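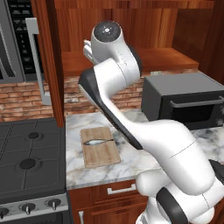

Does Soaking Beans Overnight Save Anything?

By Florencia Olivares
June

Every recipe my family owns says to soak dried beans overnight. Most of them say it saves time, a few say it saves gas, and one card in my aunt's handwriting says it "makes them kinder." I wanted to find out if the first two claims hold up. The third I left alone.

My partner for this project was Mireille Delaunay, who believed in soaking before we started and still does. I should say that up front, since we read our results differently.

What we did

We bought one sack of black beans from Barrientos, the corner grocery on Plorano Street, so that all the beans would be the same age, or at least sold as the same age. The sack had no packing date on it. Old beans cook slower than fresh ones, and most advice online skips right past that.

Each batch was 445 grams of dry beans in the same pot with the same lid. Half the batches sat in cold water overnight and half went in straight from the sack. We salted nothing. A batch was done when five beans pulled from different parts of the pot could all be mashed with the tongue. Mireille did the tasting for every batch so the standard wouldn't drift. She knew which batches had been soaked, which I now think was a mistake.

What we found

The soaked beans took 95 minutes on average. The unsoaked ones took 40 minutes longer. That is a real gap and I won't pretend it isn't. But look at what people usually claim. One website we read promised that soaking cuts cooking time in half, and we came nowhere close to that with any batch.

We also had one unsoaked batch that finished before one of the soaked ones. Mireille calls it a fluke. Maybe so, but with as few batches as we ran, I don't see how we get to pick which results are flukes.

The gas savings are harder to pin down. We had no meter on the stove, so we used the burner rating from the manual and multiplied by time. That assumes the flame was the same every time. It wasn't, because we turned it down by eye once the water boiled. I don't trust our gas number enough to print it.

Taste

We asked classmates to try both kinds side by side. Several of them said the unsoaked beans had a darker broth and more flavor. Others couldn't tell which was which. Somebody preferred the soaked ones for being "less muddy." I wouldn't build an argument on any of this.

What I would change

Have a taster who doesn't know which pot is which. Buy beans with a date on the bag. Use a thermometer and write down the burner setting. Run a lot more batches, and try a second kind of bean, because chickpeas may be another story.

Mireille plans to keep soaking hers. I'll do it when I remember.

Questions about this report: see Florencia Olivares, Room 478 | © the authors | Back to top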